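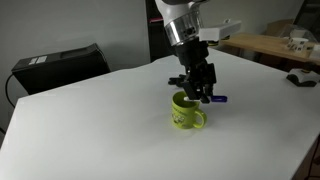
I finally switched my afternoon coffee for tea in January, mostly because Olga Lorente kept leaving little packets of it by my door. I was a grump for a week. Then I slept! All the way through, like a teenager, and I've been boring everyone in Zemudside with it ever since.

My one real mistake was steeping everything the same way. Green tea hates boiling water - it goes bitter and you end up blaming the leaves. I let the kettle sit for 5 minutes now and pour after that. Black tea can take it straight off the boil, and mint doesn't seem to care what you do to it (I've forgotten a pot for an hour and drunk it anyway). 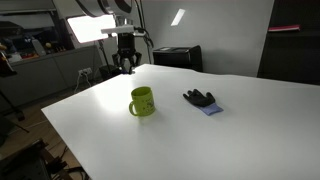

Green mug, white table.

Saodah Kusuma wrote in to say she makes hers cold, overnight in the fridge, with a strip of lemon peel. I tried it with the cheap stuff from the back of my cupboard and went through the whole jug before lunch. Engelbert Eder says that's cheating and real tea is hot. We're still speaking, just. 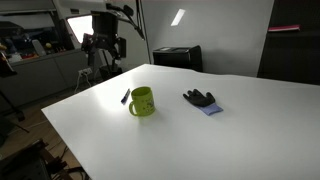 Can I use the same leaves twice?
Most loose green and oolong will give you a decent second cup, so go ahead, but let it steep a bit longer. Tea bags are pretty much done after one.

Send me your own favorites and I'll try to get through them before the next issue.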